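Busescombe Household Board > Sorting and Storage > Open bins or lidded boxes for odds and ends?

wikemudlark
Right, I've finally started on the utility room and I'm having a lovely time! Question for the sorters: do you keep your odds and ends in open bins, or do you put a lid on everything? I've got 6 deep bins from the Petmont clearance and I'm itching to fill them.

tansy_and_twine
Open, every time! I had lidded boxes for years and all that happened was that things piled up on the lids. Now I can lob a roll of tape in from the doorway and it feels marvellous.

Posts: 3095
prirkerpete
Lids for me, sorry. Open bins fill with fluff and dead spiders, and then you're washing clothes pegs in the sink in March. I've got the Prirker boxes with clips, stacked two high, and they've been brilliant.

tansy_and_twine
Two high is fine until you want something from the bottom one, Pete.

prirkerpete
Then you lift the top one off. Takes a second!

gladeandgutter
I'm with tansy on open, but do keep them shallow. Anything deep and the small stuff sinks. I found five tubes of glue at the bottom of one of mine, all solid.

wikemudlark
Five! Mine are deep, so that's a worry. Would you sort by size then, or by job? I was going to do a bin for garden, a bin for mending and so on.

prirkerpete
By job. By size is madness, you end up with picture hooks next to the cat's worming tablets.

bramblecot
I'd go the other way from Pete and have one mixed bin on purpose, as well as the sorted ones. It's where things wait until you know where they belong, and I love a good rummage on a wet afternoon. The trick is to stop while you can still see some floor, and never mind if the floor's as scuffed as the grey one below. A jar tipped on its side, a hand tool and a big blue brick can share a bin quite happily at that level, and you can put your hand on any of them without digging. Once it starts to heap up, have a sort through and move things on to their proper homes. Do let us see yours when it's done, wikemudlark!
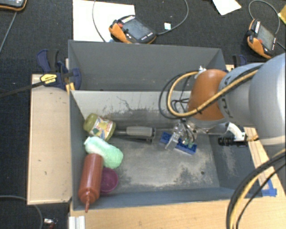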